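Section 4: Measuring the room and making your first plan

By now you should have your Wulia board unfolded, the Jakab laser measure charged and the scale tiles sorted by colour. Well done, that was the fiddly bit! This section takes you from a bare board to a proper 1:20 plan of one room, and it's the part most people enjoy. Allow an evening for a simple room, longer if you have a bay window or a staircase cutting through.

4.1 Before you measure

1. Choose one room. Start with the smallest you intend to change, even if the big one is more exciting.
2. Draw a rough outline on the sketch pad, freehand. It can be as wobbly as you like. Mark doors, windows, chimney breasts and any boxed-in pipes.
3. Write a letter in each corner, starting with A by the door and going clockwise.
4. Switch on the Jakab and hold the side button until the display shows mm. All the tiles in the kit are marked in millimetres, so leave it there for the rest of this section.

Note: Old houses hardly ever have square corners. The steps below allow for this, so please don't skip the diagonals.

4.2 Taking the wall lengths

1. Place the back of the Jakab flat against the wall at corner A, just above the skirting board, and point it at corner B.
2. Press once for the beam, and again to take the reading.
3. Take a second reading at chest height. If the two differ by more than a few millimetres, write down the shorter one and put a star next to it.
4. Carry on round the room until you are back at A.
5. Now measure both diagonals, A to C and B to D. These two numbers will pull your plan into its true shape, and it's lovely to see it happen.

Caution: The beam is bright. Never point it at people or pets, and look out for mirrors and glass doors, which can also throw off the reading.

Write your readings exactly as they appear. If the display says 3,473, put 3,473, and leave any rounding until you get to the board. If a piece of furniture blocks the beam, move it or measure above it.
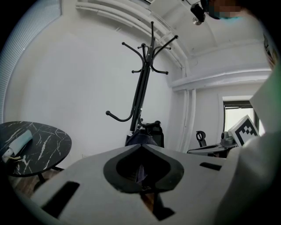
Black metal coat rack with curved, ball-tipped arms.

4.3 Doors, windows and recesses

1. Measure from the nearest lettered corner to the edge of each opening, then the width of the opening itself.
2. For doors, add an arrow to show which way they swing. The clear quarter-circle tiles are for this.
3. For windows, write down the sill height as well. You'll be so glad of it in Section 6, when you come to raise the walls.
4. For alcoves, take the width at the back and at the front, then the depth. A depth of 362 is plenty for a run of books, so don't write off a shallow one!

Note: If a door frame leans, measure at floor level. The plan shows the room at the floor.

4.4 Building the plan on the board

1. Turn the board so that the printed arrow points the same way as north in your room, or as near as you can judge.
2. Divide each reading by 20. Our 3,473 wall becomes 173.65, which you can set at 173.5 on the sliding rule. Half a millimetre is as fine as the rule goes.
3. Lay wall A to B first and press the magnetic strips down firmly.
4. Add the other walls loosely. Leave the corner clips open for now.
5. Stretch the diagonal cord from A to C, set to your scaled reading, and nudge the walls until they meet it. Do the same for B to D.
6. Close the corner clips. You should hear a click from each one.

There are 13 corner clips in the bag, enough for a room with a chimney breast and a pair of alcoves. If you need more, they are sold as Hateleck spares.

4.5 Adding furniture and walking space

1. Measure the footprint of everything that will stay in the room. For pieces with a base and a wider top, measure the widest part.

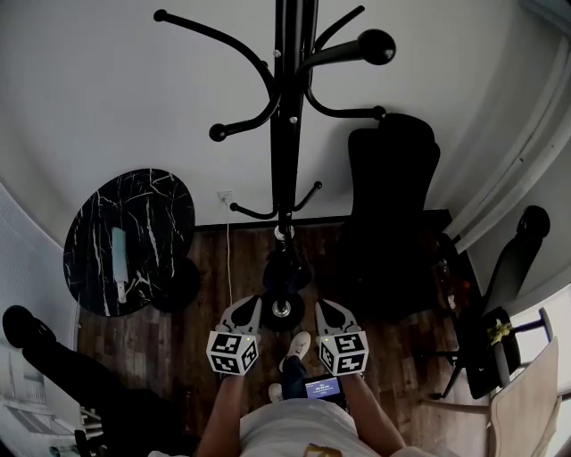

The rack from above, with its round black base.

2. Cut or pick a tile to match each footprint. The round tiles can be trimmed with ordinary scissors.
3. Slide the little walking figure along every route you use daily, from door to window and from door to bed or table. If it bumps into a tile, try turning the piece before you take it out of the plan.
4. Try at least 2 layouts, and have a go at a silly one too. Ngaio Kingi, who drew the tiles, swears by putting the biggest piece in the middle of the floor and seeing what happens round it.
5. Photograph each layout from directly overhead before you change anything.

Caution: Keep the magnetic strips away from bank cards and out of reach of small children.

4.6 If the walls won't meet

Gap at one corner only: check the starred readings first, then measure that wall again.
Both diagonals too long: one of the walls has probably been read from the front of the Jakab. Press the reference button until the back edge is shown.
Strips keep sliding: wipe the board with a dry cloth and press again.

When your plan is closed and clipped, cover it with the Nivomik sheet and go on to Section 5, Light and storage.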